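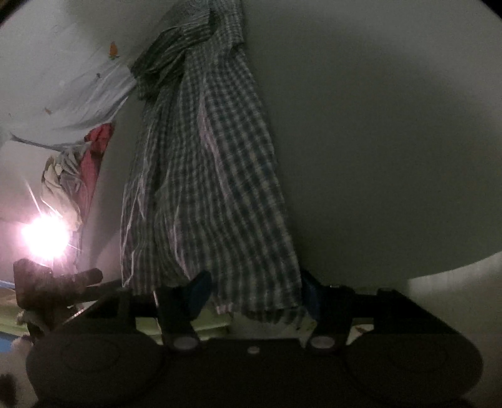
5. Failure Analysis: Release Errors on Gathered Cloth

The policy described in the previous section was trained on demonstrations recorded with the hand-held gripper and then run on the arm in the Lunness room. Most of its errors were of the ordinary kind: a missed grasp, a cloth laid down crooked, a second attempt on the same corner. One error was different in its effects. After a good grasp, the arm sometimes acted as if it had let go of the cloth when it had not. It then moved off at travel speed with the fabric still between the fingers. In one trial this pulled over a standing rack. We stopped the runs after that trial and did not start again until the changes in Section 5.4 were in place.

5.1 What happened

The task was to take a cloth from a line or a pile, carry it to the table, lower it, open the fingers and return to the start pose. In the trial in question the cloth was a plaid kitchen cloth that had been picked up near its middle. It came up as a bundle with several layers between the pads. The lift and the carry were normal. At the table the policy sent the open command, the reported finger width rose past the release threshold, and the arm began its return. The cloth did not stay on the table. One fold was still caught between the pads, and the free end had settled over a bar of the rack. The return motion drew the cloth tight and the rack went over toward the operator's side.

Idalina Baptista was at the stop button and pressed it when the rack began to tip. She was standing outside the marked area and was not hurt. The rack was bent at one foot. The finger mounts were checked afterward and showed no damage, but we replaced the pads before any more data was taken.

The arm's own force limit did not trip. The limit was set at 70 N at the wrist, a value carried over from earlier work with rigid objects. The logged force stayed under it for the whole of the return. The rack is light for its height, and a steady sideways pull well below the limit is enough to move it. From the controller's point of view nothing unusual took place.

5.2 Why the width reading was wrong

The release check compares the measured finger width with a fixed threshold. On the hand-held tool, width is recovered from the wrist camera by tracking the inner faces of the two fingers. On the arm it comes from the motor encoder. The two were calibrated against each other with the fingers empty, and they agreed well in that condition.

They agreed less well when the fingers held a lot of soft material. Figure 2, at the head of this section, shows the hand-held gripper with such a load. The plaid cloth hangs in a long, loosely gathered bundle, and its lower edge drapes over and between the fingers. With a load like this the cloth can cover part of a pad's edge, and the tracker then has to fit the finger from what is left. In the demonstrations we reviewed, the fitted edge tended to land on the cloth, and the width was read as larger than it was. A bright lamp in view made the fit worse in some recordings, though we did not separate this effect from the first.

The error in the training labels had a simple result. The policy learned that a thick bundle of cloth could be let go with a small opening, because the demonstrations appeared to show people doing so. In fact the people had opened the tool much wider. On the arm, where the encoder reports the true motor position, the policy asked for the small opening and got it. The threshold had been chosen from the same labels, so the check passed.

There was a second, mechanical part to the fault. The pads flex under load. When a thick bundle is squeezed, each pad bends away from the center, and when the motor starts to open, the pads first spring back. During this part of the motion the encoder shows the fingers moving apart while the grip on the cloth is hardly reduced. With a single layer the spring-back is too small to matter. With a gathered bundle it used up most of the commanded opening.

5.3 Reproducing the fault

Adesuwa Ekpo repeated the release by hand control on the bench, with the arm fixed and the rack removed. She used the same cloth, a bath towel and a thin scarf, and grasped each one at a corner and then at the middle. Corner grasps released cleanly at the original threshold for all of the fabrics. Middle grasps of the scarf also released. Middle grasps of the plaid cloth and the towel did not release reliably, and the towel sometimes stayed in the fingers until it was pulled out by hand.

We then looked for the same pattern in the logs. Of the 300 policy trials completed before the incident, 5 showed the arm leaving the table with cloth still held. Each of these had been scored as a placement error and none had been flagged as a safety matter. In each the cloth fell free partway through the return, so the trial looked untidy but harmless on the overview camera. The scoring sheet had no entry for a failed release. This was an oversight on our part, and it hid the fault for longer than the technical causes did.

One of the 5 trials is hard to classify. The cloth may have been released and then picked up again by friction against the outside of a finger. Gönül Dönmez and Henrique Henriques scored it separately and disagreed. We have kept it in the count.

5.4 Changes

The width tracker now reports a confidence value with each reading. When part of a finger edge is covered, the reading is marked and left out of the training labels, and the gap is filled from the nearest clear readings in the same grasp. Long gaps are not filled. Demonstrations in which the release itself falls inside a long gap are dropped. This removed more towel recordings than we would have liked, and the towel is now underrepresented in the Mekonnen set.

The release command no longer depends on the policy's chosen width. Once the policy asks for a release, the fingers open fully. The arm then rises slowly, at no more than 2 cm per second, while the wrist force is compared with the value for empty fingers. If the difference is too large the arm stops, lowers, and tries the release again. If the second attempt fails it holds still and waits for the operator. Travel speed is not allowed until the check has passed.

The wrist force limit during the return has been lowered. We did not lower it for the carry, where a heavy towel can swing and trip a tighter limit. Racks and other light standing objects are now kept out of reach of the arm plus the length of the longest cloth in use. The earlier marked area was drawn from the arm's reach alone, and this was wrong for any task in which the arm carries something long and flexible.

5.5 Remaining problems

The slow rise does not catch every failed release. A thin scarf weighs so little that its pull is lost in the noise of the wrist sensor, at least until the scarf catches on something. A camera check of the open fingers would help, but it would rely on the same view that caused the labeling error, and we have not tested it enough to report.

Full opening also has a cost. On a crowded table the fingers can push a neighboring item aside as they spread. Albertina Ramalho saw this several times with folded cloths placed close together. We accept this for now, as a shifted cloth can be corrected by hand.

Finally, the spring-back of the pads was measured only with new pads. The worn set from the incident was thrown away before we understood that it mattered. Groups using the Dilden finger design with soft pads should measure the effect on their own hardware, with the thickest bundle they expect to grasp, before they choose a release threshold.

We use cookies to remember your settings and to understand how readers use this site. By continuing to browse you agree to our use of cookies. Accept all | Manage preferences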